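30 June 2021

Soap log, batch from October, final weigh-in

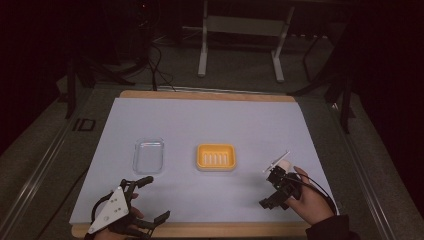
Clear tray on the left, yellow soap dish on the right.

Cure is finished as far as I am concerned. The bars lost 10 percent of their cut weight and the last two readings were the same to the gram, so I am closing the sheet on this recipe. Olive oil was 40 percent of the oils, coconut 30, the rest palm and a little castor. Lye discount as before. Total oils 1,000 g.

Hardness is acceptable. The thumbnail test leaves a faint line on the face and none on the edge. Lather is slow to start in our water and then holds. I still think the coconut is high for winter use. Man-lok Fung had two bars and reported tight skin on the hands after a week, no complaint about the smell. Letay Dinsa wants the same recipe with no scent at all, which is easy enough.

Ridged dishes versus flat ones: a bar kept on a flat surface goes soft on the underside and loses weight faster. I ran one of each by the bathroom sink for 30 days. The bar on ridges finished 10 g heavier. The two people using them were not the same, so the figure is weak. Repeat with one sink and swap the bars every morning.

Ash on the top of the loaf again, thin, planed off. Gel phase was partial, with a darker oval in the middle of each slice. Next time insulate the mold properly or put it in the refrigerator and skip gel altogether. The towel method gives a different result every time.

Ordered lye from Plusitz, the price is up. The Stulis scale drifts when the battery is low, so change the battery before the next pour and check it against the brass weights. Olive oil in the cupboard is enough for one more loaf. Castor is nearly out.

Evening: washed the mold, wrote labels for the unscented batch. Rain after supper. Bed early.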